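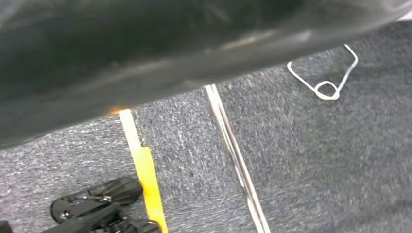
Can a machine do the chores yet? Your questions answered

These are the questions that come to us most often through the Prakham website, and the answers were brought up to date on 5th January. If yours isn't here, do write in. Dilwyn Maddocks reads everything that arrives, even if it sometimes takes him a little while to reply.

Can a robot tidy a floor?

A bit of it, yes, and we're very fond of watching it try. A robot vacuum will manage dust and crumbs perfectly well, but picking things up is a different job altogether. A bent piece of thin white wire on a grey speckled carpet is the sort of thing you or I would pinch up without a thought, and for a gripper it's a proper puzzle. It has to find the thing, work out which way the bends go and come down low enough to get hold of it without digging into the pile.

Why is wire harder than, say, a cup?

A cup is much the same shape from one day to the next – wire isn't. Give it a loop at one corner and it can catch on a fingertip, or swing round as it's lifted. Small thin things are also easily hidden by the hand reaching for them, and a camera at the wrist can find itself looking mostly at its own gripper just when a clear view would be most welcome.

Does tape on the floor confuse it?

It can do. A strip of yellow tape stands out nicely from grey carpet, and so does a thin pale line, but neither of them is litter, and a machine has to learn to leave them where they are. People on shop floors ask us this a great deal, as you'd imagine, with all their walkways and bays marked out.

How often does it work?

In our October trials we made 2,779 attempts at picking small items off carpet, and 219 of those were with wire or cable. We'd gently ask you not to read too much into any one day's results, good or bad. A change of carpet, or sunshine coming in low, can undo a week of progress (and has!).

Is it quicker than doing it myself?

I'm afraid not. On a good run our Kastura arm takes 7 seconds to lift a single item, and you would have finished and put the kettle on. Where it may come into its own is with people who find bending down painful, and for them slow is often perfectly all right.

Should I wait before buying one?

If you want a machine for one plain job, such as hoovering, there's no need to wait. If you're hoping for something that will clear up after the children, we'd hold on a while longer. The Ornard workshop has been trying one for three months and still keeps a dustpan by the door.

Can I come and see it?

Yes, please do, we love visitors. Write to Dilwyn at the Mendoza Road office and he'll find you a time. Flat shoes are best, and do step over the tape if you can.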